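Place setting (single cover)

A place setting is the group of dishes and linens laid out for one person at a table. In its plainest form it has a plate, a cup, and a bowl, set on or near a cloth.

Cloth

Patterned mats came into everyday use for small tables, where a full tablecloth hangs too low. Block designs in red, navy and beige are common — they hide stains. Elfriede Ortner's household guide lists 130 layouts, most of them with the plate toward the upper left of the cloth and the cup lower down.

Table with cloth, plate, cup and orange bowl in the first picture; a purple rod in the second; a ball-joint stand on the gray surface in the third.

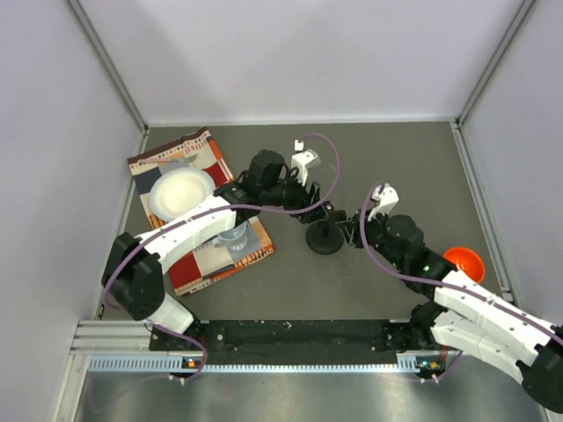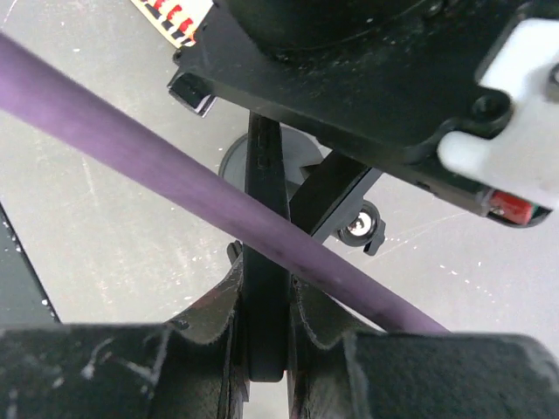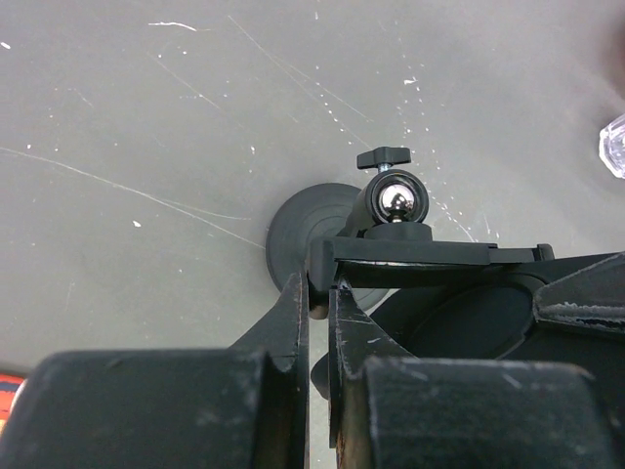

Bowl

Wide rim, shallow. Usualy kept off the cloth, to the right. Ortner prefers one bright color against a white plate. Svenja Danzer disagrees, wants all pieces matched.

Cup

Small, no handle in the Pollholm style. Filled last.

See also: Table linen, Tray, Grutska bowl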